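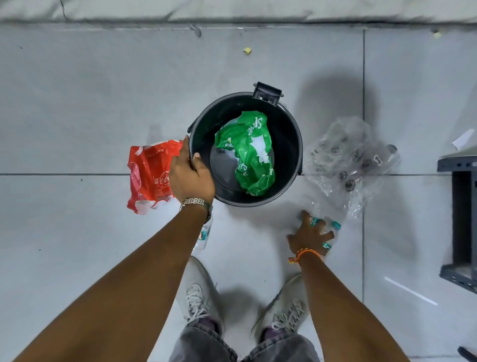
A green plastic bag at the bottom of a bucket. Bags and film go in the gray-lid cart starting this spring.

Changes to trash and recycling pickup in Stornen

April 20, 2022

The town's new hauling contract with Skastier took effect this month, and the office has been getting a lot of calls. Most of them are on the same few points, so we are putting the answers in the newsletter.

Pickup days have not changed on the east side. If you live west of the rail line, your day moved from Monday to Thursday. The exception is Pundport Road between the bridge and the school, which stays on Monday with the east side. Carts should be at the curb by 6 a.m. The old contractor ran late most mornings and many people got used to putting carts out at 8. The new trucks start on the west side at 6:15, and they will not come back for a cart that was not out.

Every household on the route now has two carts. The one with the gray lid is for trash and the one with the blue lid is for recycling. Trash is collected every week. Recycling is collected every other week, and the schedule was mailed in February with the water bill. If you lost yours, there are copies at the front counter of the town office and at the library.

The blue cart takes paper, flattened cardboard, metal cans, and plastic bottles, tubs and jugs. Rinse them. Caps can stay on. The blue cart no longer takes glass. Glass goes to the drop-off bins behind the fire station, which are open all the time and do not cost anything to use.

Plastic bags and wrap are the biggest problem so far. Under the old contract they were sorted out by hand. The plant in Minja, where our recycling goes now, uses a screen with rotating shafts, and bags wrap around the shafts until the line has to be stopped and cut clear. This includes grocery bags, bread bags, the wrap from cases of drinks, and the bags people use to carry their recycling out to the cart. Please empty your recycling loose into the blue cart and put the bag in the trash. You can also save up clean, dry bags and take them to the collection box at the grocery store entrance.

If a driver sees bags in a blue cart, the cart will be tagged and left. Take the bags out and it will be picked up on your next recycling day. During the first two collections 727 carts were tagged, nearly all of them for bags. We expect that number to go down.

Yard waste is separate. Grass, leaves and small branches can be brought to the yard on Mill Street on Saturdays from 8 to noon through the end of October. Branches must be under four feet long. The yard does not take stumps, sod or lumber. Bring something with your Stornen address on it, such as a utility bill.

Large items such as couches and mattresses need a sticker, available at the front counter for $50. Call first so the item can be put on the list. The price is set in the contract and covers one item. Appliances with coolant, meaning refrigerators, freezers and air conditioners, are not picked up at the curb at all and have to go to the county transfer station.

Paint is a common question too. Latex paint can go in the gray cart if it is dried out completely and the lid is off. Mix in cat litter or sawdust if there is more than an inch left in the can. Oil paint, motor oil and batteries have to wait for the hazardous waste day in the fall. The date will be in a later newsletter.

A few carts were delivered with cracked lids or a missing wheel. Skastier is replacing these at no charge. Call the town office with your address and the number stamped on the front of the cart. The contractor has 1,000 spare carts on order, and replacements should go out in the order the calls came in.

The office is open Monday through Friday, 8:30 to 4:30, closed for lunch from noon to 1.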